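## Zellent adds fiber uplink kit to its cabinet range

The Drorkbridge depot has been running the new Zellent uplink kit since October, and it is now open for general order. It replaces the older copper uplink in outdoor cabinets where the run back to the main building is too long or picks up too much noise from nearby motors.

Each kit has one media converter, two transceivers, a rail clip and a short grounding lead. The converter takes 12 to 48 volts DC, so it can share the supply already feeding the cabinet switch. It has no fan. Patch cords are not included and should be ordered separately in the length you need.

A few points from the Drorkbridge install:

- The longest run on the site is 519 meters. It was spliced by Pelkonen and passed on the first test.
- The 11 cabinets along the east fence were done first. Allow 41 minutes per cabinet if the fiber is already pulled and terminated.
- Link loss forwarding is off by default. Turn it on with DIP switch 3 before you close the door, or the cabinet switch will not see a break on the fiber side.
- The alarm relay is normally closed. Older Brunadska panels expect normally open and will show a fault until the input is changed in the panel menu.

Firmware is at build 2271. Units shipped with an earlier build will work, but they do not report transceiver temperature. The update is done through the USB port and the unit drops its link for the length of a restart, so plan it for a quiet hour. Settings are kept.

Copper kits are still in stock and will be supported as before. There is no need to swap one that is working well. Sites with mixed cabinets can run both types back to the same core switch, provided it has free SFP slots.

Orders go through the usual parts form. Put "uplink" in the notes line and give the cabinet number.

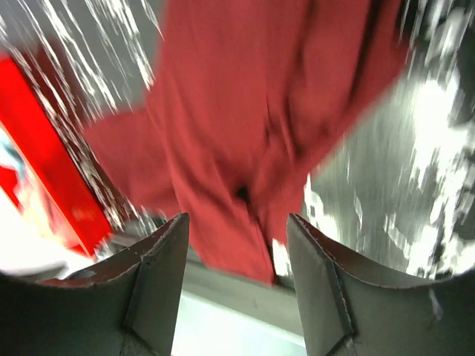
**Brunadska:** On our older panels the relay setting is under Inputs, then Type. You have to save and leave the menu before the fault clears.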